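The Pereck Lending Collection

Residents of Cerkthorpe have been able to borrow household goods from the former Pereck schoolhouse since January. The collection holds 204 articles, from folding chairs to preserving pans, and is open to any household in the district.

Loans run for up to 29 days. Small items - hooks, trays, stands for keys or jewelry - are kept on the ground floor, where members may handle them before signing.
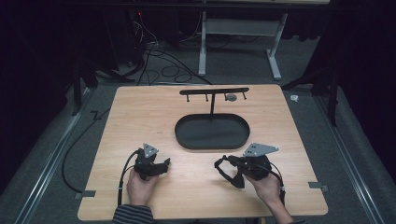

Membership and Renewal

The annual fee is set by the parish and covers every adult at one address. Morfudd Maddocks, who keeps the register, reports that most members renew in person. A second branch is planned at Skyrme, with opening hours to be posted at both sites.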